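Notebook > Club Projects > Two-Arm Bench

Posted in September by the Falla robotics club blog

So our club finally has a real challenge! The Ralow student meet added a two-arm task for this season: one arm steadies a small drink bottle while the other opens the cap. We get 90 seconds per try, and I have been grinning about it all week.

We started with just the holding arm, because a cap can't turn if the whole bottle turns with it. 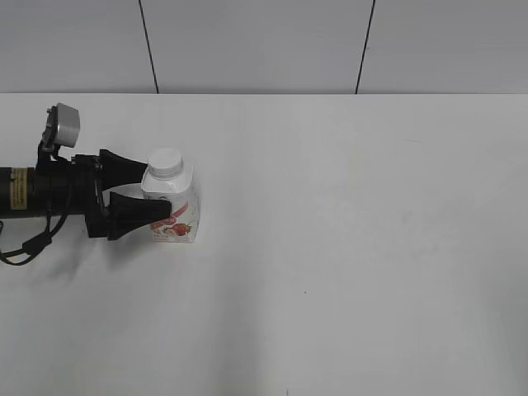 Grip force is the fun part. Squeeze too hard and the sides give, too soft and the thing spins like a top. We've been through 13 settings so far, and I love that everybody has a favorite (mine is number 9, fight me).

Then there's the second arm, which comes in from overhead and needs to line up with the cap before it closes.

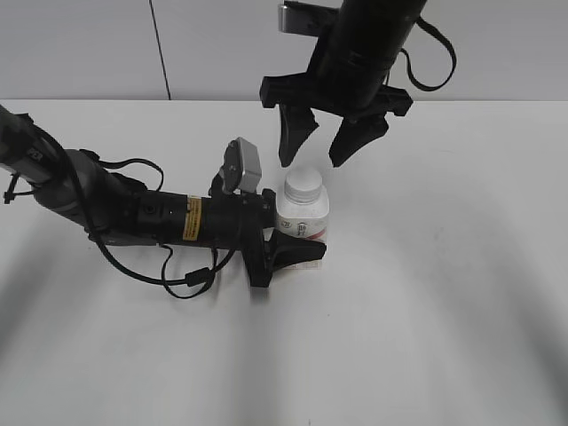

One arm at the bottle, the other open over the cap.

Getting the two programs to wait for each other took us almost 19 evenings. Ene, our timing script, is now 355 lines long and I'm weirdly proud of every one!
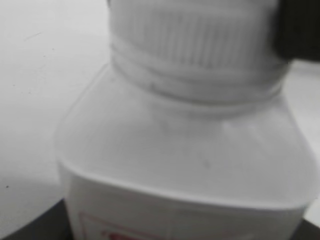 Next up is the twist itself: grip, quarter turn, let go, go back, grip again. I can't wait to try it!

Recent posts
Ene gets a rewrite
What we packed for Jurau
Soldering night notes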